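Wrist cable rubbing on right arm, two-hand table cell
Forum: Setup and Maintenance

tapia_bench
October 17, 2023
We run a Virkon cell with two arms at one table. Since September the right wrist reports error 407 when the elbow bends far. I think the cable is too short after my last repair. Hand firmware is 405. 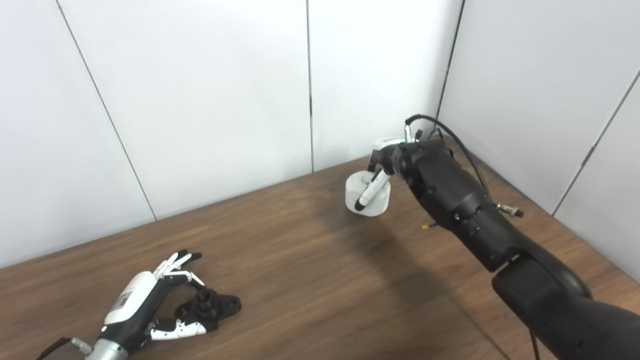
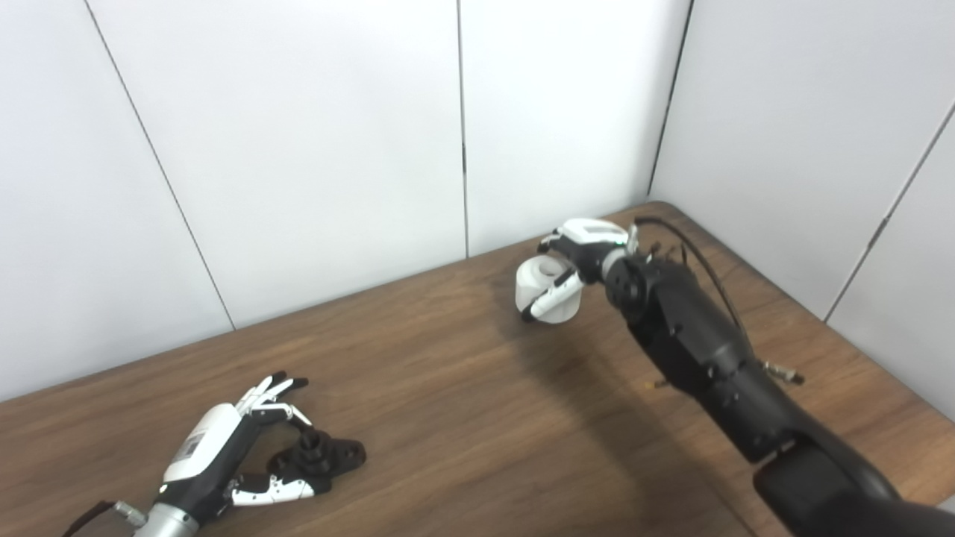 My question is about the cable loop at the right wrist. The Murnent manual wants it tied to the forearm every 18 cm, but I left it free. You see how it goes over the arm in both pictures, and when the wrist turns it pulls at the plug. Should I tie it or make it longer?

rirnska
Tie it. A free loop will catch on something sooner or later.

oldgrease2
I disagree. If you tie a short cable, the plug takes all the pull. First make it longer, then tie it at 2 points, and leave the wrist end loose.

rirnska
Longer means a bigger loop over the table, and his parts stand there. I would not do it.

tapia_bench
Thank you both. The left cable leaves near the wrist cuff and goes away low, it never gave me an error. Maybe I can copy this on the right side?

oldgrease2
You can try - but move the elbow by hand through the full range before you switch on.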